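Home | Patterns | Yarn Notes | Newsletter | Contact

The ribbed blanket is finally off my hooks

If you've been getting this newsletter since spring, you know I've been promising the Numstead blanket pattern for ages. Well, it's done! It went up in the shop on Monday and I slept like a baby afterward (under the sample, naturally).

It's a simple thing, really. You work half double crochet in the back loop only, row after row, and you get that squishy rib that looks like knitting from across the room. The whole pattern is a 2 row repeat, so once you have it in your fingers you can watch TV and keep going. The border took me five tries. The first four either ruffled or pulled in at the corners, and I ended up going down a hook size and skipping every sixth stitch along the long sides - so please don't skip that note, even if your edges look fine without it.

My sample used 639 grams of Drondico worsted in the oatmeal shade. If you crochet tightly like my sister does, buy an extra skein. I also made a baby size, and that one took 364 grams with a tiny ball left over, enough for a tassel or two if you like tassels on a baby blanket. I don't, but I know some of you put them on everything!

A few of you wrote to ask about Liepiņa, the linen blend I used for the market bag in August. Yes, it works for the blanket, but it comes out heavier and has much less bounce. I'd save it for a table runner. Wash your swatch first, too, as mine grew about an inch in length.

Speaking of washing, please don't hang this blanket up to dry. Ribbing stretches under its own weight and it won't all come back. Lay it out flat, pat it into shape and smooth the folds out while you still can. I do the same with most of my clothes now.
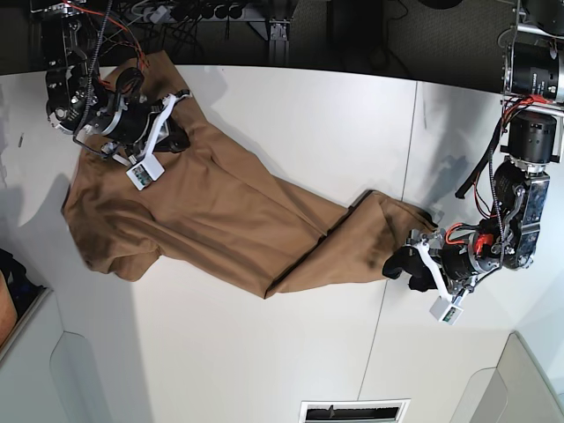 Brown fabric stretched across a white tabletop, creases and all.

Next up is the Trirnent hat, same rib but worked sideways and seamed up the back. I have the adult size written and I'm still fighting with the crown on the kids' one - it keeps coming out pointy. If you'd like to test it, hit reply and tell me your head size and what yarn you'd use.

14 comments | 37 shares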